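Keane Track Sprint Chainring, 5-bolt

Item 3831. In stock. Ships from the Cladow workshop.

Fixed-gear chainring for velodrome racing and track league nights. Full 1/8" tooth profile, no ramps, no pins, no shifting aids of any kind. If you ride gears this is the wrong page, go back one and pick Road.

New batch came in, machining is the same as the last lot, only the finish changed. Old ones were polished and everybody moaned about fingerprints. Now bead blasted, then anodized. Silver or black. Black is a bit slower to arrive, the anodizer does it in a separate run.

What you get
One chainring, size of your choice
Set of 5 chainring bolts, single-ring length
Paper template for checking chainline

What you don't get: cranks, cog, chain, lockring. People ask every week.

Fit
5-arm cranks, 144 mm bolt circle. Measure before ordering please. 130 road cranks will not take it, no adapter, dont email about an adapter. Chain has to be 1/8". A 3/32" chain sits badly on the teeth and we won't warranty a ring that's been run that way.

Sizes
46 through 54, every tooth. Even numbers usually on the shelf, odd numbers cut to order. Allow an extra week for odd. 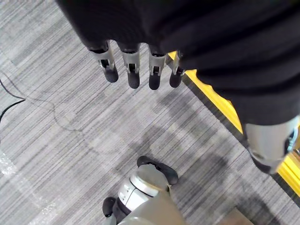 Bolt torque is printed on the card in the bag. Go around in a star pattern, bring them up a little at a time, then spin the crank and look for tight spots in the chain. Every ring has some runout, ours included. Loosen all five, tap the ring over with a plastic mallet at the tight spot, snug up again, recheck. Takes a few tries the first time. Grease on the threads, none on the ring face.

After your first session on the boards, check the bolts again. Same after any crash, even a slow one on the apron.

Which size?
Depends on your cog and your legs. Club riders on a short indoor track mostly start at 48 or 49 with a 15. Sprinters go a lot bigger now than they did. If you're new, ask your coach before you spend money here. We'd rather sell you one ring than take back three.

Rings and cogs wear together. New ring on a hooked old cog will be noisy, and it'll chew itself up early. Swap the chain at the same time if you can stand the cost.

Price
75 dollars, any size, either color. Buy 2 and postage is free inside the country. Clubs ordering for a junior squad, write to Khrystyna Kuzmenko at the shop address and she'll sort out an invoice. No minimum on club orders.

Also goes with
Ninetti track cog, 13 to 16 tooth
Niltex chain, 1/8", nickel plated
Keane lockring tool (the long handled one, the short one is discontinued)

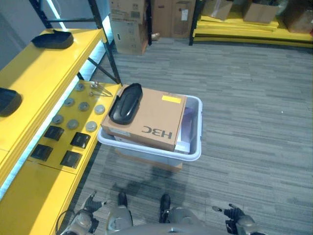
Returns: unused, in the bag, with the template. If the bolts have been greased its used. Wrong size we exchange once, you pay postage back. Black rings cut to order in an odd size can't come back unless there's a fault.

Warranty covers cracks and bad machining. Does not cover worn teeth, crash damage, or rings somebody drilled for lightness. Yes, we've had drilled ones come in. Send a photo of both faces and the order number and we'll look at it the same day if we can.

Left side drive? The ring is symmetrical, works either way around. Logo will face in. Riders on older pursuit tandems have asked about the sync side, we don't cut for those at the moment. Might do a small run in November if enough people put their names down. Email and say which bolt circle.

Care
Wipe down after racing. Outdoor tracks throw up more grit than you'd think and it sits right at the tooth roots. Old toothbrush, a bit of degreaser, rinse, dry. Don't leave anodized parts soaking overnight in strong cleaner, the black goes patchy and purple. No warranty on purple.

Storing for winter: off the bike or on, doesn't matter, just dry.

Customer comments

Comments are checked before they go up, so give it a day or so.

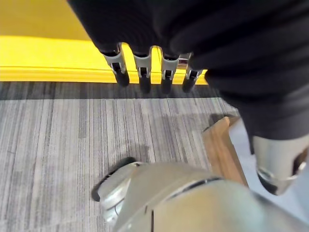 Cormac Sheehan: Bought the 49 in silver for league. Ran true once I'd done the mallet thing, took me four goes. Quieter than my old ring by a mile. Only gripe is the bolts, the heads are shallow and my hex key wanted to slip. Would pay extra for better ones.

Reply from the shop: Fair point on the bolts. Deeper heads are on order and will go in the bag at the same price when they land. If yours have rounded off, write in with your order number and we'll post you a set.

Size chart and gear inch table are on the Track Info page. Stock counts updated 20 Sep 2022, if a size shows zero it can still be ordered, it just goes in the queue with the odd ones.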